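Cuisine partagée : nouvelles consignes pour le plan de travail

Les modalités d'utilisation de la cuisine commune de la résidence Zultcombe évoluent à compter de juin.

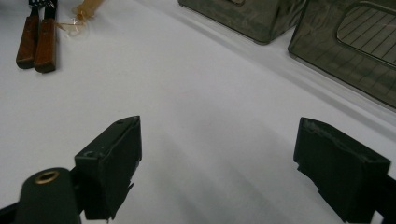 Lionel Baudry a fait savoir que, passé 19 heures, il devenait difficile de trouver un endroit dégagé pour préparer un repas, et il a demandé que la règle soit la même à chaque étage. Sa demande a été retenue.

Le centre du plan de travail blanc demeure désormais libre en dehors des heures de repas. Les ustensiles à manche en bois se posent côte à côte dans un angle ; ils se lavent à la main et ne passent pas au lave-vaisselle. Les récipients personnels portent le nom de leur propriétaire et peuvent rester sur place deux jours au plus — au-delà, ils seront déposés à l'accueil.

Le nettoyage de la surface s'effectue à l'éponge douce, sans poudre abrasive. Trois éponges neuves sont fournies chaque mois aux 92 logements par étage de rattachement.

Les observations écrites sont à remettre à Uchenna Garba, bureau 5, avant la fin du mois de mai.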